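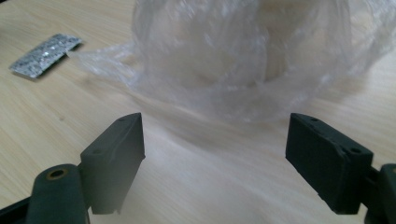
Packaging reduction, Clundanbridge shop — progress to 2021-04-29

Where we are
Second grant payment came in, thanks. Plastic bag swap is moving, slower than we said in December. 18 of the product lines now go out in paper. Rest still in clear bags till old stock runs down — no sense binning it.

Supplier
Rieger sent the first paper sleeves, 4000 of them. Good weight, but the glue strip is weak on the small size. They've agreed to replace those. Closano quoted lower but wanted a bigger minimum order then we can store.

Customers
Put a comment card by the till, 60 came back. Mostly positive. Main gripe: can't see what's inside. Trying a bigger label with a drawing on it, will report next time.

Money
Sleeves and printing on budget. Freight is over, we underestimated it. Would like to move the unspent training money accross to cover it — please confirm by email.

Still to do
— new labels for the dried goods
— return the bad sleeves
— 2 staff sessions on the sealing bench
— stock count in the Imum storeroom before we order again

Receipts to follow separately.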